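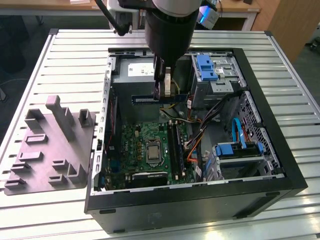

The Berkberg Chess Club is looking for players, arbiters and a part-time junior coach for the season now starting. We also want people who can help run the Wolde Open, which moves to June next year and will be played over nine rounds for the first time.

Posted Friday, October 17, 2008. We will update the page when a role is filled.

## About the club

We meet twice a week above the library in Berkberg. There are 56 members, of whom 18 are juniors. We enter two teams in the district league and one in the county knockout. The first team was relegated last season and will play in division two. Home matches start at 7.15 pm and the time limit is 35 moves in 75 minutes, then 15 minutes to finish.

## Junior coach (paid, part-time)

One evening a week during school terms, 5.30 to 7 pm. The group is mixed: a few have played in county events and several are still learning to mate with a rook. You would plan the sessions yourself. Boards, clocks and a demonstration board are in the club cupboard.

We are looking for someone who:

- has a playing strength of club standard or better
- has taught children before, in any subject
- will agree to the usual background check
- can take a team to three or four Saturday events a year

A coaching certificate is useful but you don't need one to apply. Pay is by the session and depends on experience.

## Arbiters for the Wolde Open

We need one chief arbiter and two assistants. The tournament has an open section and a minor section, both in the main hall at Wolde, with the analysis room across the corridor. Last time there were complaints about noise from the corridor between rounds, and we want an assistant at that door throughout.

The chief arbiter must have run a weekend congress before. Assistants need to know the rules on touched pieces, claims of a draw and time scrambles, and should be happy dealing with parents. Pairings will be done by computer and checked by hand before they go up on the wall.

Travel is paid, and lunch on all playing days. Rooms at the Privel guest house can be booked through us.
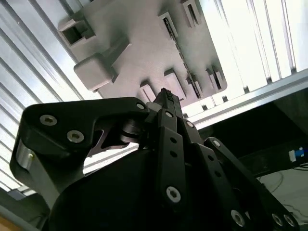 ## Game inputters

The Open produced 522 games last time and only half of them were ever typed up. We would like three or four people to enter moves from the carbon score sheets during the event, so that each round can be put on the website the same night. You need to read bad handwriting and know algebraic notation well. Older members still write in descriptive, so some knowledge of that helps.

Work is in the evenings, from the end of play until the sheets are done — usually two hours, longer after round one. Inputters get free entry to the blitz on the last night.

## Players

Anyone may join the club, from beginners upwards. For the second team we are short on the lower boards and would like two more players who can manage away matches. The longest trip is to Dandance, and we share cars.

Entry forms for the Open will be ready after Christmas. The prize fund is £1,000 across both sections, with a separate prize for the best junior.

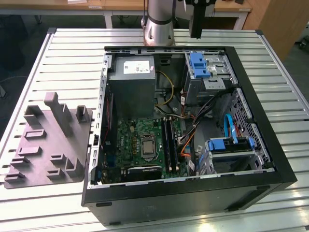
*Open desktop computer on the worktable*

## How to apply

For the coaching and arbiter roles, send a letter of one page with your playing or arbiting record and the name of one person we can ask about you. Inputters and new players can leave a note at the library desk, marked for the chess club, or come along on a club night. Please say which role you are interested in and which evenings you can't do.

Interviews for the coach will be held at the club, and will include a short trial session with the juniors.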